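Worn gripper fingers and bin position: when does a demo have to be thrown out?

Posted in Data Collection Practice

pirihi_bench
We record two-handed demonstrations with hand-held grippers, one in each hand, and the written rules I inherited are thin on two points. First, finger wear. The rule sheet says fingers must be "in good condition" and gives no limit. Second, bin placement. It says the bin goes "at the far side of the table" and nothing more. I have 2,292 episodes to sort by Monday and two reviewers who don't agree with each other. Both pictures are from the same setup.
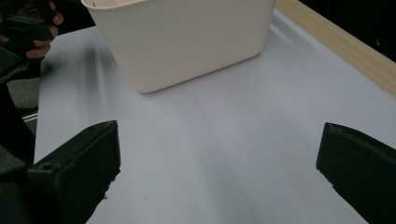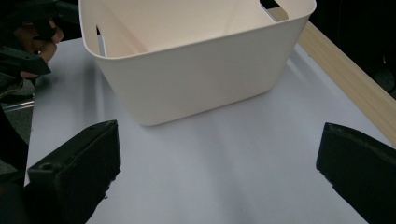
Cream bin on the white work surface, open black fingers in front, second gripper at upper left.

Is edge wear like this a reject, or only a note in the log? And does a bin that runs out of the top of the view count as out of position?

Jamo Tooling Desk
Treat these as separate checks.

Wear: set the limit on the contact face only. Scuffs on outer corners go in the log. Anything that changes the gripping width or leaves a ragged piece near the contact face means the finger is swapped before the next session. Replace fingers as a pair, otherwise closing is uneven and the width reading drifts. Don't delete past episodes for wear alone. Tag them with the finger set number so they can be filtered later.

Position: a bin partly out of view is normal at the start of a reach. The rule should cover the bin on the table, not the bin in the camera. Mark the base corners on the surface sheet and check them before each batch. We allow 9 mm of drift. If your surface is a loose sheet, fix it down first — marks on a sheet that can slide are worth nothing.

millska2
just reject the bad ones, storage is cheap. we binned 29 last March and it made no difference

Lumis Field Notes
I agree with the first reply on tagging, less so on the 9 mm. That depends on the task. For drops into an open bin you can go wider. For anything that uses the handle cutouts you need it tighter, and the bin has to face the same way every time, so write the orientation into the rule as well.

On your reviewers: have both score the same small batch without seeing each other's marks, then reword any line where they split. Keep the old wording on file with the episodes that were judged under it.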